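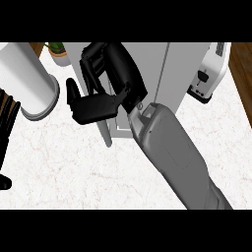 A simulated kitchen counter in the Drandstead test suite, with the arm's gripper over the marble and a toaster behind it.

By Iolanda Peixoto
2024-09-28

The kitchen that Nele Hamann works in has no smell and no plumbing. It has a marble counter, a toaster, a plant in a pot and a robot arm, and all of it lives on a server in the back office at Kestov, a company that writes control software for other people's robots. Hamann can load it before her first coffee and have it run until she goes home.

She is a planning engineer. Her part of the software decides how an arm gets from where it is to where it needs to be without hitting anything. On paper that problem was solved decades ago. In a kitchen it still takes up most of her week.

"A kitchen counter is a bad place for an arm," she says. "Everything is pushed to the back, against other things. People leave the front clear because that's where they chop."

The software is called Neten. It takes in camera images, builds a rough model of what is on the counter, plans a motion through the open space and sends commands to the joints. Each of those jobs is a separate program, and each can be wrong in its own way. The simulator, Drandstead, was built so the team could find out which one was wrong without wheeling out a real arm.

For the first year they didn't have it. Helmut Kuhlmann, who wrote most of the low-level controller, remembers testing on a bench with cardboard boxes taped to the floor. When something failed, three people would look at the logs and come away with three explanations. The planner blamed the camera, the camera people blamed the calibration, and Kuhlmann's controller got blamed for the noise.

Now a failed run can be replayed exactly. The same counter, the same arm, the same starting pose. You can feed the planner perfect knowledge of every object and see if it still fails. If it does, the camera is off the hook. If it doesn't, you put the camera noise back in a little at a time until the trouble returns.

The suite holds 2820 runs at present, built from 12 counter layouts. The layouts are dull on purpose. Frauke Kohlhase, who makes them, started out by filling her counters with glassware and stacked bowls, and found that the planner failed so often the results told her very little. She went back to plain surfaces with a few ordinary things on them, and moved those things a small distance from one run to the next.

That is how the team found the wrist bug, which took most of last December. In a handful of runs the arm would reach over the counter, stop, and refuse to go on. No collision was reported. The planner simply said that no path existed, when anyone looking at the screen could see plenty of room.

Kohlhase spent two weeks moving objects. The fault came and went with no clear pattern until she began logging which way the wrist was turned at the stop. It was always turned nearly as far as it could go. The planner had picked an approach that looked short at the shoulder and elbow but used up the wrist on the way, and when it came time to square the gripper with the target there was nothing left to turn.

The fix was small. Hamann added a cost for ending up near a joint limit, so the planner now prefers an approach that leaves the wrist some slack. The paths are a bit longer, and planning time went up by 15 milliseconds, which drew a complaint from Kuhlmann and then an apology when he checked it against his own budget.

Perception has its own troubles, and these are harder to copy in software. White objects on a pale surface are the worst of them. On a real counter, the edge between a white appliance and a white countertop can vanish under a bright lamp, and the depth camera fills the gap with a guess. A rendered counter is kinder. The edges are clean and the shadows fall where the math puts them.

Reinhold Rothe, who runs perception, degrades the simulated images before his software sees them. He drops out patches of depth, washes out the highlights and shifts the camera by a hair between runs. He doesn't claim this makes them real. "I know what I'm putting in," he says. "A real kitchen puts in things I haven't thought of."

The team checks for those things at Kleinschmidt, an appliance distributor that lets them use a demonstration kitchen 2 mornings a month. Results there are still worse than in Drandstead. Rothe keeps a list of the differences, and every item on it is supposed to end up as a new setting in the simulator. Some have been waiting since spring. Reflections from a steel sink are near the top, along with the way a dish towel changes shape when the arm brushes it.

Hamann is now rewriting the part of the planner that decides when to give up. At the moment it tries for a fixed time and then quits. She wants it to quit early when the goal is out of reach, and to keep going when the path is only narrow - two cases that look much the same to the software for the first half second.

She has a batch of runs set for tonight with the new rule switched on. Kohlhase has asked her to leave the wrist cases in.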